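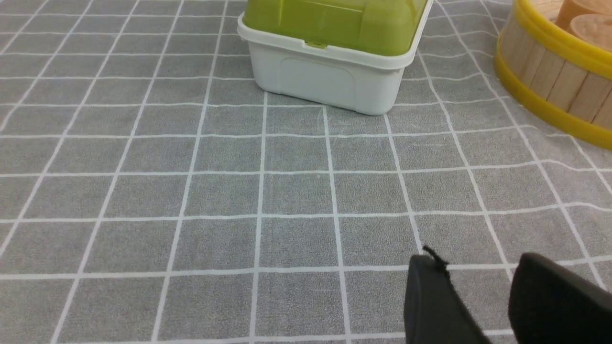 Storage containers, June set. The page covers tabletop containers from the Dridance shelf: lidded plastic boxes and open wooden tubs, with notes on how they are laid out, stored and cleaned. Compiled by Gumaro Barrera for the Herath equipment list.

**Plate 11. Lidded box and slatted tub on gridded cloth.** White base, translucent green lid with a center latch. The tub is light wood with yellow bands and holds upright wooden cylinders.

## Layout

The gray cloth is the standard layout surface for this set. Grid pitch is 40 mm. The lines are used for rough placement only, to put a box back in the same spot between sessions. They are not accurate enough to measure from, as the fabric moves when a container is dragged across it and the lines bend wherever there is a crease. For dimensions, use calipers and enter the value in the Truvov sheet.

Place the front edge of a box along a line. Round containers have no front edge and go on by eye. Leave several cells between containers so that lids can be opened and pieces taken out without anything being pushed aside.

The cloth is stored rolled on a tube. It was folded for the first part of the spring and the fold lines took a long time to relax. Do not iron it. Lint comes off with a dry brush.

## Lidded boxes

The base has a shallow recessed panel on the front face. Labels go inside the recess, where they are less likely to be rubbed off when boxes are pushed together on the shelf. Paper tape holds well enough and peels clean. The older vinyl labels left adhesive in the groove and are being replaced as they lift.

To close, seat the lid on all sides first, then press the latch down over the rim. Pressing the latch with the lid out of position puts a sideways load on the tab. 2 lids in the set have whitened at the hinge of the tab and are marked for light use.

The green lids let enough light through to show whether a box is in use, but not enough to identify small parts. Contents go on the label in all cases. Lid color is not a category code. There was a color code in the Momivden inventory and it has been dropped.

Wash base and lid separately, in lukewarm water. Water collects under the lid rim, so stand the lid on its edge to drain before putting it back.

## Slatted tubs

These are open containers and are used for pieces that get taken out often. The cylinders stand on end in the tub, flat face up. Standing them makes it quick to see when one is missing, and they come out more easily than they do from a heap.

Lift a tub from underneath. The yellow bands at the rim and base should not be used as handles. If a band can be turned by hand, take the tub off the shelf and note it in the sheet.

Wipe the slats with a damp cloth and dry them right away. No soaking. Tubs are kept on shelf 22, away from the radiator, where the wood shrank last winter and gaps opened between the slats of an earlier tub. That one is no longer in the set.

Do not stack anything on an open tub. A box base will sit on the rim and looks stable, but it slides when the shelf is bumped.

## Returning items

Close and latch the boxes before lifting them. Put the cylinders back in the tub they came from, as the tubs differ slightly in depth. The cloth goes back last, brushed and rolled.

Corrections to the plate captions go to Gumaro. Shelf positions are checked on Saturday, and items left on the layout surface after that are listed as out.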